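I did the closet over two evenings this week, and I'm writing down how it went so I can look it up when May comes and the summer clothes have to change places with the winter ones again.

The reason was a letter from the building. They are replacing the pipe behind the bedroom closet and everything has to be out of it for three days. I had put off sorting my clothes for a long time, and it seemed silly to take everything out and put the same things back.

I started by counting, which I had never done. There were 105 pieces, leaving out socks and underwear. Sixty-seven went back. The rest were split between the donation box at the Kaneko store near the station and a bag for my friend Hiyori Ichikawa, who is closer to my size than I remembered.

My rule was the bed. Everything came out onto the bed, and I couldn't go to sleep until the bed was clear. The first night I was up until almost one. The second night was shorter, mostly T-shirts and small things.

Bags were the other half of the job. I keep fabric bags inside other fabric bags, and a few of them still had things in them from trips. I found a train ticket, a pair of reading glasses and 600 yen.

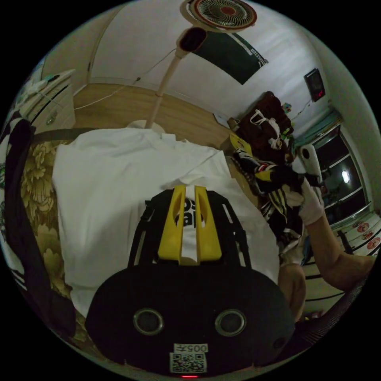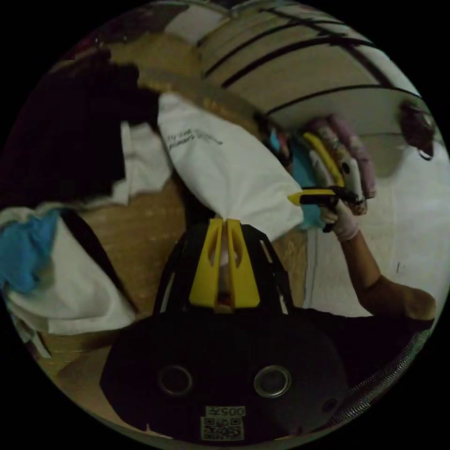 T-shirts take me longer than any other kind of clothing. A coat is easy, you wore it this winter or you didn't. With a T-shirt I start thinking about where I got it. I lay each one flat, like the white one with the black lettering on the flowered sheet, and look at the collar and under the arms first. If either one is bad the shirt goes in the rag bag, whatever is printed on the front. If both are fine I fold it in thirds and then in half, and it goes in the drawer standing up. I've tried rolling and it doesn't work for me, they come undone when I pull one out.

Dark clothes I now leave for daylight. On the first night I put two navy sweaters in with the black ones and had to open the drawer again in the morning to fix it.

Things that worked:

- Doing the shirts before the sweaters, while I still had some patience.
- Putting the donations by the front door the same night. Last time they sat in the bedroom for weeks and I took half of them back.
- Folding the light-colored things as one group. They show dust, so they get the top drawer.

Things that didn't:

- The vacuum storage bags from Orimis. Two of the four had filled with air again by morning. I'll try taping the valves, but I don't expect much.
- Asking my mother-in-law, Toshiko Amano, for her opinion over the phone. She wanted me to keep everything, including a Potier cardigan with no buttons. I kept the cardigan. I have to find buttons now, five of them, the flat kind with two holes.

The closet itself was dusty at the back and the rail was loose at one end. I tightened the screw and wiped the shelf with a damp cloth, then left the doors open overnight. The pipe people come on Tuesday. Until they're finished the drawers are staying in the hallway, and we have to turn sideways to get to the bathroom.

Hiyori is picking up her bag on Sunday. There are two skirts in it that I might still take out.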